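How Do Robots Hold Small Things?
Learning Centre > Machines and Making > Ages 9 to 12

Pick up a coin from a table. Your fingertips pinch the edges, your skin feels the metal, and your eyes check that you have it. Most people do this without thinking. A robot needs a gripper, a camera and a controller to do the same job, and each of these has to be chosen and tested.

What is a gripper?

A gripper is the part at the end of a robot arm that takes hold of things. At the Plemell Learning Centre, our robot workshop tests different grippers to find out which jobs each one does well.

A suction gripper has a soft cup that sticks to smooth, flat surfaces when air is pulled out of it. It can lift a sheet of glass, but it has trouble with rough or bumpy objects. A finger gripper closes on an object from two sides. It can hold many shapes, provided the fingers are the right size and do not squeeze too hard.

A hard test: the computer chip

One of our tests uses a processor, the chip that does most of the thinking inside a computer. A processor is small and flat, and it can be damaged by a bump or by dirt. It must sit in a special holder called a socket, facing exactly the right way.

Inside the socket are many tiny gold contact pins. These carry electrical signals between the processor and the rest of the computer. If the chip is dropped on them, the pins may bend. For this reason the gripper must keep a firm hold and the arm must move slowly.

The camera for this test is mounted close to the gripper, so it travels wherever the gripper goes. It gives a near view of the black fingers, the chip and the empty socket. Light shining on the chip's silver lid can make part of it hard to see, and the workshop team looks for this when comparing cameras.

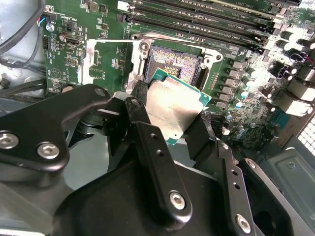
How the tests are compared

Each gripper is given the same task 800 times. The team records whether the chip was dropped, whether it turned in the fingers and how long the task took. Only one part of the robot is changed between tests. If the gripper and the camera were both changed, it would be difficult to know which one had made the difference.

"A good test is a fair test," says Kiprono Laizer of the robot workshop. "We write down the poor results as carefully as the good ones."

Words to know

Controller: the computer that tells the robot's motors how to move.
Motherboard: the large board that connects the parts of a computer.
Socket: the holder that a processor fits into.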